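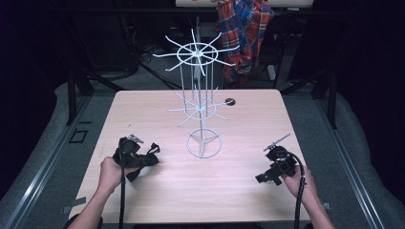

Section 2: Setting Up and Loading the Countertop Rack

This section covers placing, leveling and loading the Helov two-tier wire rack, model 3321, in white. The rack is sold for light hanging goods such as key rings, bracelets, necklaces on cards and small ornaments. If your rack is still in its carton, go back to Section 1 and finish assembly first.

Before you start

Choose a flat, level tabletop. Wood and laminate tops are both fine. Glass tops need the Wonau felt ring (sold separately) under the base so the wire does not scratch the surface.

The whole ring of the base must rest on the table. If your table has a cable hole, set the rack to one side of it so the ring does not bridge the opening.

Leave room on every side for the arms and for whatever you plan to hang on them. The upper tier reaches out farther than the lower one, so measure from the upper arms.

CAUTION: The hook arms are thin and can be hard to see from the side. Keep your face back when leaning over the rack, and do not place it at the edge of a walkway where children can reach it.

Placing the rack

1. Wipe the tabletop with a dry cloth. Remove any old tape or adhesive from the spot where the base will sit.

2. Lift the rack by the center pole, below the lower tier. Do not lift it by the arms or by the upper ring.

3. Set the base down flat. Press lightly on the ring at several points. If it rocks, one of the spokes has been bent in shipping. Turn the rack on its side and press the spoke back into line by hand.

4. Look at the rack from table height. The pole should stand straight. A slight lean is usually a loose hub; tighten it as shown in Section 1, then check again.

Checking the arms

5. Go around the lower tier one arm at a time. Arms that angle up a little hold better than arms that lie level, and a small difference from one to the next does no harm. Bend any drooping arm upward with your fingers, close to the hub.

6. Do the same on the upper tier. Hold the ring steady with your other hand while you bend, so the force does not go into the upright rods.

NOTE: Do not use pliers directly on the wire. They mark the white coating, and rust starts at the marks. The El Sherbiny touch-up pen in the parts bag covers small chips. 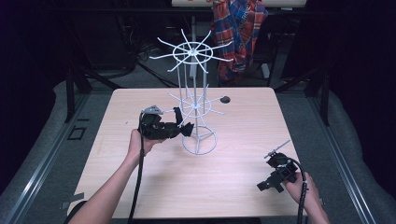

Loading the rack

7. Load the lower tier first. Weight placed low keeps the rack steady while you fill the top.

8. Hang items in opposite pairs: one on an arm, the next on the arm straight across the hub. Do not fill one side and then the other.

9. Slide each item inward past the bend of the hook. Items left at the tip drop off when the rack is bumped.

10. Load the upper tier the same way. Keep to 60 grams per arm. Longer pieces belong here, as long as they hang clear of the lower arms.

11. Give the table a gentle push. If anything swings into its neighbor, move one of the two.

CAUTION: Never hang bags, scarves or clothing on the rack. It will tip.

Care

Dust the arms with a soft dry brush. For sticky marks, use a damp cloth and dry the wire right away — water left in the hub can work under the coating.

Replacement arms come in packs of 2 from Cilen dealers. Ask for part 53 and say which tier you need, as the lengths differ.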